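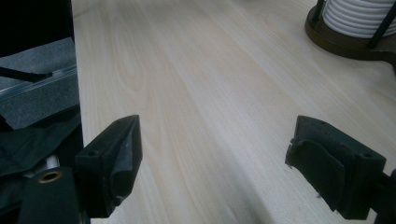 My sister reckons I should have bought new sheets and been done with it. A commenter under my last post said much the same, adding that old linen is only worth keeping if you like ironing. I don't much like ironing, but I've kept the linen, and several of you asked how I look after it.

The sheets came from Guimarães, in the north of Portugal, where my grandmother's cousins had a stall. There were 11 of them in the trunk when it reached me, plus a bolster cover and a heap of napkins. Most had yellow lines along the folds where they had sat for years. One had a rust mark the shape of a coat hanger.

I started with cold water in the bath. An overnight soak, then a change of water in the morning, then another night. The first water came out the colour of weak tea. After that I used Gekesa, a plain powder with no perfume in it, at half the amount given on the box. I washed them at 40 the first time and at 60 once I was sure the hems would hold. Two of the hems didn't, and I sewed them again by hand in January with the radio on.

The fold lines took three goes. They are fainter now but still there if you know where to look. For the rust I tried lemon juice and salt and left the sheet on the grass for an afternoon. It faded to a pale orange and has stayed that way through every wash. I sleep with that end at the feet.

Drying matters more than I expected. If linen dries fully on the line it goes stiff as card and you need a lot of steam to get the creases out. I bring it in while it is still damp, pull it square with someone on the other end, and iron it then. The iron is an old Romex that weighs a good deal and leaks when it is set too low, so I keep it high. A double sheet takes me most of an hour. I have stopped ironing the bottom ones.

I did buy one new sheet, a Plananex, to see what I was missing. It cost 61 pounds. It is soft and it was soft from the first night, which the old ones weren't, but it has already gone thin near the middle and I have had it less than two years. The old ones were woven heavier. I weighed one of the napkins on the kitchen scales out of curiosity and it came to 104 grams, which seems a lot for something you wipe your mouth on.

For storage I now roll them, so there are no sharp folds to go yellow. They go in the airing cupboard in a cotton bag, away from the bare shelf, with nothing scented in among them. I swap them round every few months so the same pair isn't always at the bottom.

The bolster cover is still waiting. It has a long tear beside the buttonholes and I haven't decided whether to patch it or cut it down into pillowcases.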